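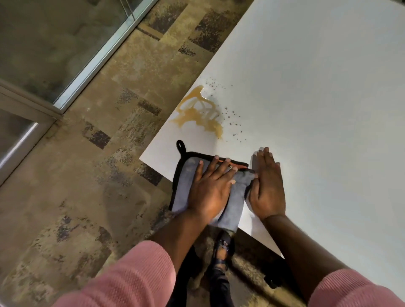
Section 5: Recording a wipe for Rellow

I wrote this part for everyone in club who's teaching the arm to clean, so bear with my rambling! Fold your cloth, lay it just below the coffee-colored spill, and put your left hand flat on top, fingers spread.

1. Start the recorder and wait for the beep.
2. Wipe slowly toward the middle of the table.
3. Stop at 22 seconds, then save.

Note: go after the little brown specks too (Rekha and I always forget).

Caution: keep liquid away from the Rellow power box!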